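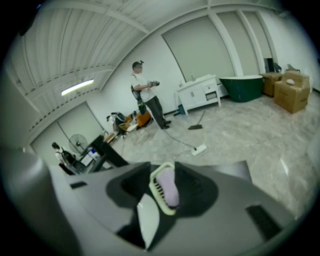
Teaching by showing — will it ever pay?

By Qistina Govindasamy
8/24/18

My firm, Prikora, has been asked to put money into teaching robots housework, and I am the one who has to say yes or no. The method is simple enough. A person does the job with a gripper in their hand, over and over, and the machine is meant to learn from the record. The plan in front of me asks for 200 showings of each task. My doubt starts with the rooms. Put a vanity cabinet, a green bathtub and a broom on a shiny marble-patterned floor and you have bathroom things, but my own bathroom has a wet mat, a cat and a door that sticks. What does a robot learn about that from a big white hall with tall grey panels along the back?

Then there is the hand. People feel their way through a job. Squeeze a spray bottle and your fingers know when the trigger bites. A gripper passes on some of this, and I have yet to hear anyone say how much. Zulkifli Osman, who sold me on the idea in June, says more showings will cover it. Perhaps. He said that about the last lot too.
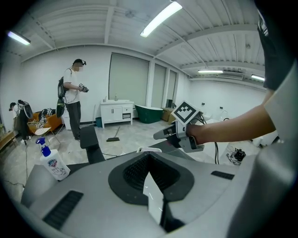
What I would pay for

Two homes, lived in, with the mess left where it is. Show the robot 24 jobs there and let it try them in a third. If it can't manage, I'd like to know before we buy the other 767 hours.

Comments

oldspanner: You learn to drive in a car park first. Same thing.

M. Allton: Agree about the cat.

Zulkifli Osman: I said it would cover MOST of it, Qistina.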